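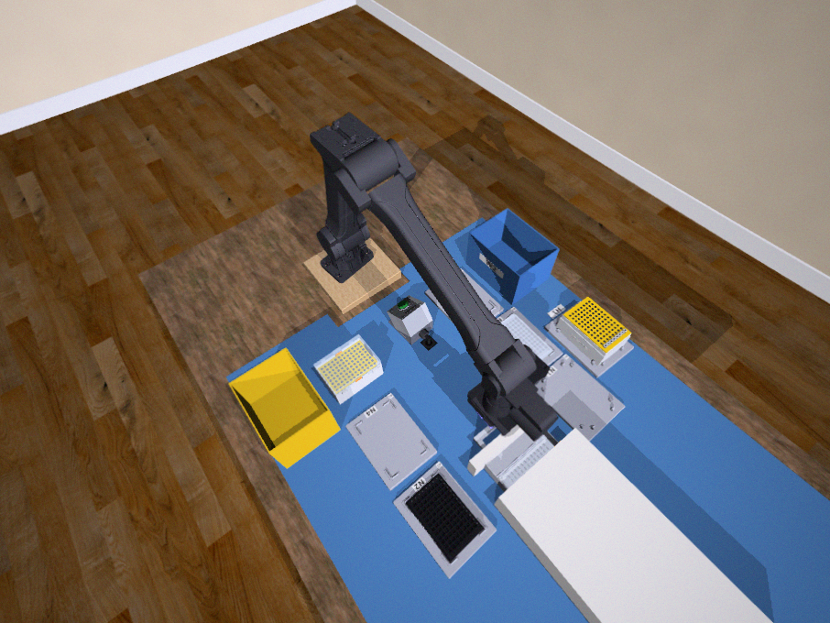
Vol. 14, No. 6

June 13, 2026 – Students in the lab automation club at Bumcombe have finished the simulated workcell they have been building since last fall, and will use it to enter the Pronora student challenge in August.

The task is to move a well plate from one deck position to another without knocking over anything nearby. The club's virtual bench has a robot arm on a wood mount, a blue work mat, two racks of pipette tips and a set of gray deck plates, some with labels such as N2 and N4. Bins in yellow and blue stand on the mat as well.

Club lead Ionuț Jitaru said the team ran 1,961 trials this spring, and the arm set the plate down correctly in 1,890 of them. Most of the failures came from one slot.

"We had the height wrong there for weeks," Jitaru said. "Once we fixed that, we went back to working on speed."

The simulation runs on two desktop computers in the Gavrilă building. Students write the motion code in pairs and meet on Tuesdays after class. Jirkilel, a local equipment supplier, gave the club $500 toward a new graphics card.

Entries are judged on 200 runs, with plate positions changed each time. The club plans to open a practice session to new members before the challenge – no coding experience is needed. Sign-up sheets are at the front desk of the Gavrilă building.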